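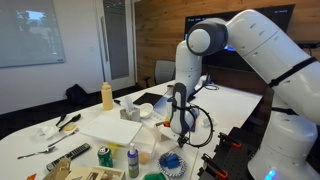

The long table at our Mullville office.

About Truvitz

Truvitz supplies match timing, scoring and results services to amateur and semi-professional sports leagues. We work mainly with American football, rugby league and basketball competitions, and with a smaller number of athletics clubs. The company is privately owned and has its head office in Mullville.

What we do

Our work falls under two headings. The first is live operations: staffing the scorer's table, running the game clock and play clock, and sending the score to the ground's display and to the league's website. The second is records: checking the scoresheets after a match, correcting them where the officials agree a correction is needed, and keeping the season tables.

Leagues may take either service alone. Most take both, as the checked record is easier to produce when the live data was entered by our own operators.

Live operations

Each fixture is covered by two operators. One enters events as they are signalled by the officials and the other keeps a written log. The log is on paper and is the reference if the connection fails. Scores are held on the local unit until a connection returns, then sent in the order in which they were entered. Times are never adjusted after the fact to hide a gap; the gap is marked in the feed.

The operators do not interpret play. If a signal is unclear, the entry is left open until the referee confirms it. This can make our feed slower than an unofficial one by a few seconds, and in close finishes by rather more. Leagues that need faster provisional scores can switch on a second feed, labelled as provisional.

Records and statistics

We keep individual and team statistics to the definitions set by each competition. Where a league has no written definition – tackles and assisted tackles are the usual problem – we provide a standard one and ask for it to be adopted before the first fixture. Definitions are not changed during a season.

Results are published in two stages. The unchecked result appears at the end of the match. The checked result replaces it once the scoresheet, the written log and any video supplied by the home club have been compared. Differences between the two are listed on the match page with the reason for each.

Older records can be entered from printed yearbooks, club minutes and newspaper cuttings. Every entry carries its source. Where two sources disagree, both figures are kept and the league decides which is shown by default.

Where we work

We currently hold agreements with 41 leagues and cup competitions. In a normal season we cover some 200 fixtures a month at the busiest point, with a lighter programme from June until the autumn competitions begin. Cover outside the region is arranged through Jamonov, our partner for venue equipment, who also service the clocks and display controllers we lease to clubs.

The Benítez Cup

We have been the official scorer of the Benítez Cup since its group stage was introduced. The competition is played over short weekends at shared grounds, often with fixtures starting in close succession, and much of our present working method comes from it. The tie-break calculator on the cup's website is ours. Its rules are published in full beside the tables, including the order in which points difference and head-to-head results are applied.

Training

Operators are trained in house and work their first fixtures alongside an experienced pair. They must pass a rules test for each sport they cover, repeated every season. Applications are open all year. Previous experience as a match official is useful but is not required.

Corrections and contact

Clubs and players may query any published figure using the form on the relevant match page. Please give the fixture, the period and the time on the clock. Queries about officiating decisions should go to the league concerned.

Page last reviewed: 2 May 2021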